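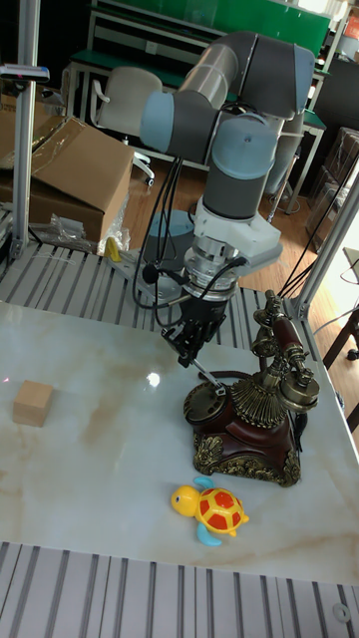 How to Clean and Restore an Old Rotary Telephone

Old rotary phones turn up at estate sales, in attics and in boxes of mixed household goods. Most of them look worse than they are. Decades of dust, skin oil and furniture polish build up into a brown film, and under it the finish is often in fair shape. This guide covers cleaning the outside, freeing a slow dial and checking the cord. It applies to true antiques and to the decorative phones made later in an antique style.

Set aside one evening for the cleaning and a second for the dial. I usually start on a Wednesday and leave the parts out overnight.

What you need

A soft paintbrush, one inch wide
Cotton swabs and cotton rounds
Two lint-free cloths
Mild dish soap and distilled water
Paste wax, clear
A set of small flat and Phillips screwdrivers
Light clock oil and a toothpick
A muffin tin or egg carton for screws
A multimeter, if you plan to use the phone

Work on a hard, flat surface with a towel over it. Screws roll, and a dropped handset will chip.

Step 1. Find out what you have

Unplug the phone from the wall before you do anything else. The ringing voltage on a phone line is enough to give you a nasty jolt.

Turn the phone over and look for a maker's mark, a date stamp or a model number. Write down whatever you find. The phone I learned on was a Clokard desk set with 3888 stamped into the bottom plate, and that number was the only way I could match a replacement dial spring.

Next, work out what the case is made of. Common materials are painted metal, Bakelite, hard plastic, wood and resin. Real wood has grain that continues around corners, and the underside is usually unfinished. Resin feels slightly warm and has mold lines. If you can't tell, treat it as lacquered wood, which needs the gentlest cleaning of the group.

Step 2. Take photos as you go

Photograph the phone from all four sides and from the bottom before you loosen a screw. Take another after each part comes off. Wire colors are not consistent between makers, so don't count on a diagram from another model.

Step 3. Dust it dry

Brush from the top down. Get into the gaps around the cradle, the ring of the dial and any raised trim. Do not wet anything yet. Water turns loose dust into paste, and paste in the corners of metalwork is slow to pick out.

A vacuum held a few inches away will catch what the brush lifts. Don't touch the nozzle to the case.

Step 4. Clean the case

Mix a few drops of dish soap into a cup of distilled water. Dampen a cloth, wring it out hard, and test it on the underside. Look at the cloth. Brown or yellow is dirt and old smoke. Red or black may be the finish itself, and if you see that, stop and go straight to dry wax.

If the test is clean, do one side at a time. Wipe, follow with a cloth dampened in plain water, then dry it right away. Never spray cleaner onto the phone. It runs into the dial and the hook switch.

For Bakelite, skip any product with ammonia or bleach. Both can dull the surface for good.

Step 5. Clean the metal trim

Find out whether the trim is solid brass, plated or painted before you reach for polish. A magnet helps. If it sticks, there is steel under the color and the gold layer is thin. Polish will go through thin plating in a few passes, and there is no easy way to put it back.

Use soapy water and a cotton swab on plated or painted trim, and nothing stronger. Solid brass can take a small amount of metal polish on a swab. Keep it off the wood. Polish that dries in the seams leaves a white crust, so pick it out with a damp toothpick while it is still soft.

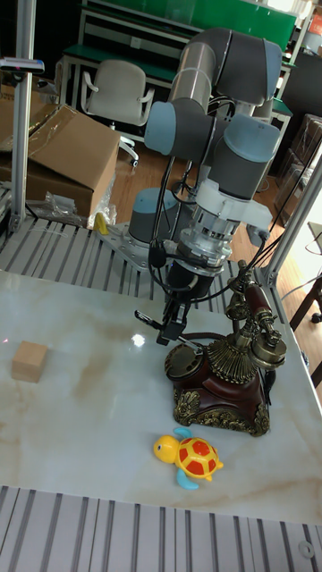

Step 6. Free the dial

Turn the dial all the way around from zero and let go. It should come back at an even speed with a steady purr. If it drags, stalls or has to be pushed, the old oil has gone gummy.

Remove the center cap and the screw under it, then lift off the finger wheel. Some caps pry up and some release with a pin through a small hole. Don't force either kind.

Brush out the lint. Put a very small drop of clock oil on the main shaft with the tip of a toothpick, and run the dial 30 times. Wipe away any extra. Leave the governor alone unless it is visibly dirty. Never use spray lubricant, which spreads to the contacts and collects dust.

Step 7. Check the cord and handset

Bend the cord gently along its length. Cloth-covered cord that sheds or shows bare wire needs to be replaced. Jin-sol Jin at the Clamonley repair bench taught me to clip the meter to both ends and flex the cord while watching the reading. A jump means a broken strand inside.

Unscrew the handset caps if they turn by hand. If they won't, wrap a rubber band around the edge for grip. Clean the caps with soapy water and let them dry for a full night before they go back on.

Step 8. Wax and reassemble

Rub a thin coat of clear paste wax onto wood, Bakelite or hard plastic. Wait 13 minutes, then buff with a clean cloth. One coat is plenty.

Put the parts back in reverse order, using your photos. Tighten screws until they are snug and stop there. Old threads strip easily.

Will it work on a modern line?

Many phone adapters and internet phone boxes do not understand pulse dialing. You may be able to answer calls but not make them. A pulse-to-tone converter fixes this on most sets.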